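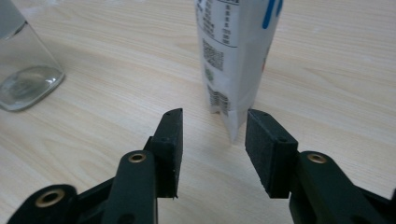 *Glass and carton, breakfast end of the table.*

Welcome to the May page of the Panham kitchen gallery, in which we continue to take ordinary things on a table far more seriously than they deserve. Barrett Gallagher wanted landscapes this month. Barrett was outvoted.

The carton has more to read on it than most of what comes through our mail slot, and there's a QR code too, in case you finish the small print and want a sequel. I have never scanned one of these before 9 in the morning and don't plan to start. The glass is plain and clear with a good thick base, the kind you can set down hard during an argument about landscapes.

Then there are the containers, a subject on which Anika Thibodeaux has views. She likes a lid that overlaps the body, corners you can wipe without a toothpick, and no writing anywhere.
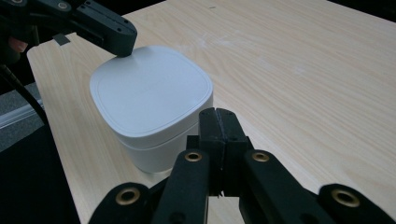
White passes, she says, provided you're willing to forget what you put in it. Fidel Cáceres labels his at home and still opened 50 grams of cornstarch over a bowl of strawberries. The table has its share of scuffs by now, and Anika wants it sanded. I'd leave it alone.

Prints are on the shelf by the door. Ask Booker for the key.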